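MEDIA RELEASE
Mar 5, 2026
For immediate use

Nernwood shed to open its doors on two-armed dish-stacking machine

Members of the Nernwood Community Workshop will show off their most ambitious build to date this autumn: a pair of robot arms, bolted to a table, whose job is to put things in a dish rack and take them out again.

The project, known as Trosach, has occupied the back bay of the workshop since October and has so far taken up 86 evenings of members' time. Over the same period the sink in the tea room has been attended to by hand, with mixed results.

Project lead Selamawit Negussie, a retired signals technician, said the group had settled on dishes after rejecting lawn mowing (too many sprinklers) and laundry (too many socks).

"A dish rack is a very good teacher," Ms Negussie said. "The prongs are thin, they're close together and they don't move out of your way. If your arm thinks it's in one spot and it's two centimetres over, the rack lets you know. So does everyone at the next bench."

The arms were bought second-hand, without manuals, in a job lot that also included a filing cabinet. Members paid $1349 for the lot and have since sold the filing cabinet, which worked first go. The rest of the build was done in-house. The table frame was cut and squared over a long weekend and then squared again, and the control software, named Ortner after a dog, was written by four members who do not agree on indenting.

Brown kraft paper covers the work surface, with a grid laid out in dark blue tape. The grid lets the team record where an object was put down and put it back in the same place for the next run. It replaced an earlier system of pencil crosses, which came to grief when somebody tidied up.

Testing is done with whatever is handy. Mugs came early and were withdrawn for their own safety. The current program has the arm working with light sticks and the rack, and a full set of plates will follow once the success rate is something the group is prepared to say out loud. At the last tally the arm had placed a stick between the correct prongs in 20 of 120 attempts, a figure Ms Negussie describes as "a floor".

"It was nil before Christmas," she said. "We had a cake for the first one."
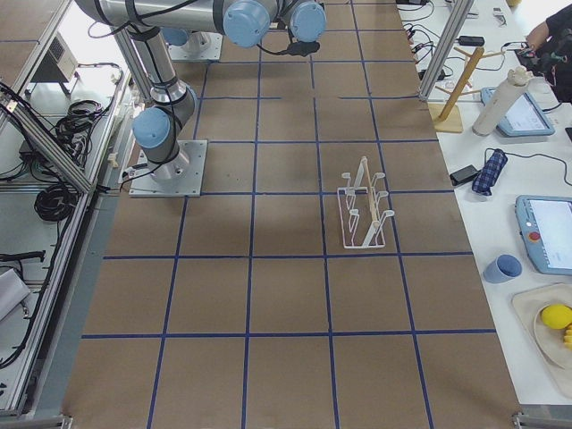

The Trosach table at Nernwood, with the wire rack on the taped grid and a wooden stick lying along it.

Getting two arms to share one table has been the slowest part of the job. Each is perfectly capable by itself. Together they have the manners of two blokes reaching for the last sausage roll, and a good deal of Ortner is now given over to deciding who goes first. A written rule also requires one person within reach of a stop button whenever power is on – a rule the workshop already applied to the bandsaw and, informally, to the barbecue.

The open day will include short demonstrations, a talk on wiring and cable strapping, and a chance for visitors aged 12 and over to jog one arm around using a teach pendant under supervision. The laser cutter and the wood lathes will also be running, for those who like their machinery to finish what it starts.

Arent Hardware, in the main street, is supplying the tape. The workshop has gone through rather a lot of it.

Entry is by gold coin donation, with proceeds going towards a replacement dust extractor. Parking is available on the oval side of the building. Please don't use the bowls club spaces, as we have only recently been forgiven.

Dates and demonstration times will be posted on the workshop noticeboard and in the Nernwood newsletter. Media are welcome to visit beforehand on any build night by arrangement. Enclosed shoes are required.

Media contact: Selamawit Negussie, Trosach project lead, Nernwood Community Workshop. Messages can be left at the workshop office and are generally returned after tea.

ENDS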